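Pinari Robotics Club: Frequently Asked Questions
Last updated 3/24/25
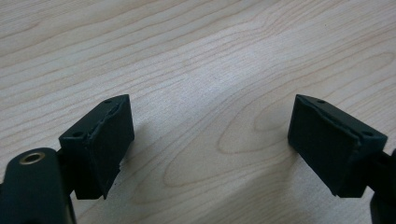 Welcome! We get a lot of the same questions at sign-up and by email, so we put the answers on one page. If yours is missing, write to us or come by Room 323 after the last bell and ask. We love visitors!

Do I need to know how to code?
No. More than 100 students have come through the club since it started, and plenty of them had never written a line of code or held a screwdriver. You'll be paired with a returning member for your first project, and you'll pick things up faster than you think.

What are you working on this semester?
Hand-held grippers! The idea is that a person does a chore with the gripper in hand, a camera on it records what happens, and later we use those recordings to teach an arm to do the same chore. It's a really fun project because you feel every design mistake in your own wrist. The arm we're training is called Zendside (long story, it was a typo on a parts box label and it stuck).

Why not just drive the arm with a joystick?
We tried that last year. It works, but it's slow, and only one person gets a turn. With the hand-held version everybody can record.

What are the fingers made of?
The blocks are printed plastic, and we glue a rubbery pad on the inside face for grip. Pads are the part we fuss over most. Smooth ones let a marker slide right out, and soft ones wear along the top edge. If you see a pad starting to lift, put the gripper in the repair bin and grab another one. Please don't pull at it!

Why use threaded inserts? Can't you screw straight into the plastic?
You can, a few times. Then the hole strips and you're printing the whole body over again. A brass insert goes in with a soldering iron and holds up to all the taking apart we do, which is a lot. Learning to set one straight is usually the first thing new members get to do, and it's very satisfying.

Is the soldering iron safe for beginners?
Yes, with glasses on and a coach at the bench. You need the signed safety form first. It's 2 pages and a parent or guardian has to sign both.

Is there a competition?
Yes! We go to the Uvidton Open every November. Teams get a table, a set of household objects they haven't seen before, and a time limit. Last time our gripper did great with the sponge and terribly with the spoon. We came home with a long list of things to fix and everybody talked the whole ride back.

Does everyone get to go to Uvidton?
Anyone who has been coming regularly can go. Building, recording, code and the notebook all count the same.

How much does it cost?
The club is free. Evangelista Hardware gives us a discount on screws and glue, and the school covers filament. You pay for your own lunch on competition day, and that's it.

Can I take a gripper home to record?
After you've done two recording sessions at school, yes. Sign it out on the sheet by the door. Kitchens are great, and so are messy desks. Keep people's faces out of the recordings, and ask whoever you live with before you start.

I recorded something and dropped the object halfway through. Should I delete it?
Keep it! Put "drop" in the file name and upload it with the rest. We go through those together and they're often the most interesting ones to watch.

Can I join in the middle of the year?
Sure. Come by, fill out the form, and you'll probably have a gripper in your hand before you go home.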